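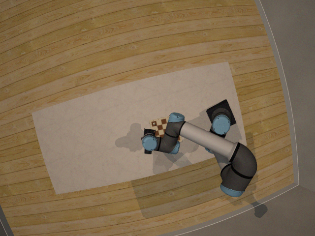
Teaching an arm to move checkers pieces by remote control, my recordings are a mess

Hi all, first post after a lot of lurking. I'm trying to teach a simulated arm to pick up one checkers piece and set it down on another square. I drive it by hand with a gamepad (left stick slides the gripper over the table, right stick does height and wrist twist) and record everything, then train on the recordings. I'm using Leltlow for the simulation and the little Gullano plug-in for the recording part.

So far I've got 44 recordings and the trained arm does something like the right thing, it swings over to the board, comes down, and then closes the gripper right next to the piece. Every time! It then carries nothing at all over to the other square and lets go of it very carefully. My kid thinks this is the best thing I've ever made.

My view is from overhead and once the arm is over the board the wrist hides most of the squares, so I mostly steer by feel at the end. Could that be the trouble? Or do I just need more recordings? I'd love to hear from anyone who has done this with a gamepad and not a fancy rig.

Posted Saturday, June 23, 2018 by gridlock_pete

tallowbird
More recordings. 44 is nothing. Get to 100 and then see.

mossy_servo
I'd look at your view before you record anything else. I had pretty much the same problem last year with a peg and a cup, and I made it worse by recording another big pile of bad runs on top of the first pile.

What you're doing when you steer by feel is wiggling. You come down, you're a bit off, you nudge left, nudge back, wait, then squeeze. You know what you meant by all that but the arm only gets the moves and whatever the camera saw, and if the camera saw the top of a wrist then there's nothing there to tell it which way to nudge. It ends up with a kind of average of all your nudges, and the average lands beside the piece.

Put a second camera down low at the side of the table, or stick one on the wrist looking down between the fingers. In Leltlow you can add one under the scene settings, and Gullano will save both views if you tick the box for it (it's off by default and I missed it for weeks). Keep your overhead view for the big swing across and look at the low one for the last bit. And make sure the training gets both views too! I once drove with two and trained with one and felt very silly.

Other stuff that helped me:

- Turn the stick speed way down near the board. I have mine on a shoulder button, hold it and everything goes slow.
- Stop for a beat above the piece, line up, then go straight down. Do it the same way every time.
- Throw out any run where you missed and grabbed again, at least at first. Later on you may want a few of those back so it learns to recover.
- Start the piece on different squares. If it's always the same one the arm just learns the place.

Once I'd cleaned mine up I was down to fewer runs than you have now and it picked up the peg most of the time. Not all of the time, mind you.

Destell_fan
Agree with the second camera. I'd also check how long your gripper stays closed before you lift. I used to hit close and up nearly together, and the trained arm would start lifting with its fingers still half open. Count one-two in your head before you lift. Also my gamepad had a drifty left stick and I blamed the software for ages, so plug in another one if you've got it lying about.

gridlock_pete
Thank you!! The box was not ticked. Going to add a low camera tonight and redo the lot.

Related topics
Gamepad or mouse for driving an arm?
Todorova hand controller, anyone using one?
How to trim the dead time off the start of a recording
Gripper closes too early in Leltlow
Moving from simulation to a real arm, where to start

2,219 views | Contact us | Terms | Back to top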